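The rule sheet taped inside our tool cabinet door started out at 3 pages. It was 9 by December, and I think I'm the only person who ever read all of them (I wrote most of them, so that hardly counts). Last week I threw out the whole stack and began again, and a couple of you asked what the new one says, so I'm writing it up while it's still fresh.

A bit of background first. Our cell does one dull job over and over: two arms, a workbench, a pegboard of ordinary hand tools. Screwdriver, scissors, pliers, tape. The arms take a tool down and put it back. Every rule I've got comes out of that, so if you run a palletizer or a paint line, please don't copy mine and then write to me when it doesn't fit!

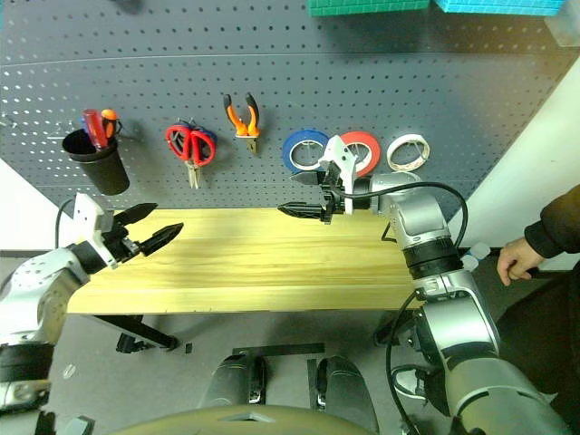

Riltance workshop, March 30, 2020

The first rule is about hands, and it's the one I care about most. If your hand is anywhere near the bench edge, your other hand has the stop. I mean has it, fingers on it, and I don't count "it's on the cart behind me." The old sheet spent most of a page on this with a diagram and a table of distances, and people walked right past it. The new one is one line in big letters. So far it gets read out loud in a silly voice, and I'll take that over being ignored.

Second rule: sleeves. Loose cuffs get rolled or taped before you step up to the bench. Same goes for lanyards, headphone wires and those long hoodie strings. I used to be relaxed about this one and I've stopped being relaxed, mostly because I caught my own lanyard on a wrist bracket while the power was off and it took me an embarrassingly long time to get loose.

Then cables. Cables on a moving arm need slack, everybody knows that, but how much? I went back and forth with the Çetinkaya folks over this for ages. What we landed on is that you drive each joint to both ends of its range, slowly, and you watch the cable the whole way. If it goes tight anywhere, it's too short. If it can hook over a tool handle or the corner of the bench, it's too long. Do it again every time you move a clip, and write it in the log with your initials. Yes, every time. I know.

Speed got its own line too. With anyone inside the tape line we cap it at 300 millimeters a second, and the cap is set in the controller where you can't nudge it up from the pendant. Please don't take that as some official figure - it's just the number our own risk assessment came out at, with our grippers and our tools and our stopping distance. Yours should come out of your own assessment. If you haven't done one, stop reading blogs and go do that.

Pegboard rules are the part I find fun, so bear with me. Tools go back on the same hooks, handles up, points and blades down. Scissors are closed before they're hung, always. The bench gets cleared before a run, so no coffee, no spare screws, no phone "just for a second." I'd also like every tool to have a painted outline behind it, but I've been outvoted.

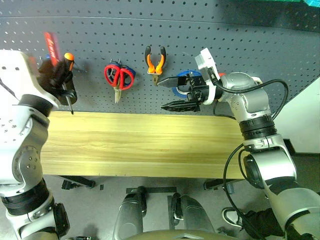 Jindel read the draft and wrote back that a written rule is worth very little until someone has been stopped mid-job for breaking it, and that I should put down who is allowed to do the stopping. Fair point, and I'd missed it completely. So there's a new line near the top now: anyone can call a stop, visitors included, and whoever calls it doesn't have to explain until the arms are still.

Restarting is a separate thing and needs two people. One looks at the bench, one looks at the screen, both say "clear." It adds a few seconds and there's been some grumbling. We've logged roughly 4000 cycles on this setup and I'd still rather have the grumbling.

What I haven't sorted out is the grip check. At the moment you're meant to look at how the tool is sitting in the fingers before the arm leaves the board, and "look at it" is a terrible rule. Look for what? For how long? I've got half a page of notes on shaft angle and handle shape and I don't like any of it yet. If you've written one that works for screwdrivers, send it over, comments are open.

The new sheet is one side of paper, by the way. Big type, laminated, hung at eye level.

Recent posts
Why I stopped labeling e-stops by color
Helletti grippers, a year on
Tape lines on a gray floor: what sticks and what peels
Keeping a cable log without hating it
Our risk assessment template, second try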